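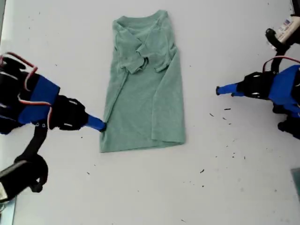 Bastport, 17 Jul 2023

How I pack for two weeks with one small bag

I've had a few emails asking how I manage a fortnight away with nothing but a cabin bag, so I'm finally writing it all down while my things are out for the next trip. I'm off to Wunach again on the night ferry, and this time I'm doing it with a bag that weighs less than my sister's handbag (she has a very heavy handbag, in fairness).

Start with the bag itself. Mine is an old Kisik, bought second-hand, and it's squashy with no wheels. Wheels eat up a surprising amount of room, and they're a misery on cobbles. If you need wheels for your back then of course have wheels, but expect to leave one pair of shoes behind.

Next, check the weather for where you're going and then pack for two days of it being wrong. I went to Wunach one November with a suitcase full of jumpers and spent the whole time in the only thin shirt I had. These days I take one warm layer and one waterproof whatever the forecast says, and everything else is for the weather I'm hoping for.

Now clothes. I lay everything out before any of it goes near the bag. My list for 14 days goes like this:

Five tops, all of which go with both pairs of trousers
Two pairs of trousers, one of them smart enough for a restaurant
One pair of shorts or a skirt
One warm layer, one waterproof
Six sets of underwear and socks
Something to sleep in
Swimming things, always, even in a city

Yes, that means washing. I do a sink wash every third or fourth night, with a little bottle of ordinary washing-up liquid. Squeeze, don't wring! Then lay the wet thing on a towel, roll the towel up and kneel on it. Cotton T-shirts are usually fine by breakfast if there's a window open. Jeans are hopeless, so I stopped taking them.

Folding is where people get very worked up. I was a roller for years, until my friend Mei Abernathy made me try it her way, which is flat on a table, sleeves in first, then sides, then up from the hem in thirds so you end up with a little brick. Stand the bricks on their ends like books and you can see every top you've got without digging. I still roll trousers. Mei thinks this is cheating.

Smooth things with your palm as you go, but don't fuss over every crease. A shirt that's spent a day in a bag will be creased when it comes out, and hanging it in the bathroom while you shower sorts out most of it.

Shoes: wear the big ones, pack the small ones. Stuff the packed pair with socks and chargers and put them in at the bottom, soles outwards. Old shower caps make good shoe covers.

Washbag next, and mine is tiny. I decant everything into little pots and label them with a pen, having once brushed my teeth with hair cream in Katsaros. (It was dark. We'd had a long drive.) Solid shampoo is lovely if you let it dry before it goes back in its tin, otherwise you get a sort of paste.

Then the bits and bobs. I carry a flat cotton bag for shopping, a spare pair of glasses, plasters, a pen, and a paper copy of where I'm staying with the phone number on it. Vangelis Balaskas, who runs the guest house I use in Katsaros, once spent an evening driving about looking for me after my phone died, and he's asked me very politely to carry the paper ever since.

Load the bag in this order: shoes, rolled trousers, bricks of tops, underwear down the sides, washbag on the very top so you can whip it out at the airport. The waterproof goes in last, or over your arm. Leave a gap the size of a loaf of bread, because you will buy something.

Last of all, pick the full bag up and walk round the block with it. I mean it, go all the way round! If your shoulder's complaining by the corner, take out one pair of shoes and a book and go round again. I did mine this morning and the second book has gone back on the shelf.

Next time I'll do the same for a winter trip, boots and all. If you've got a good way of packing a thick coat, please write and tell me, as I'm stuck on that one.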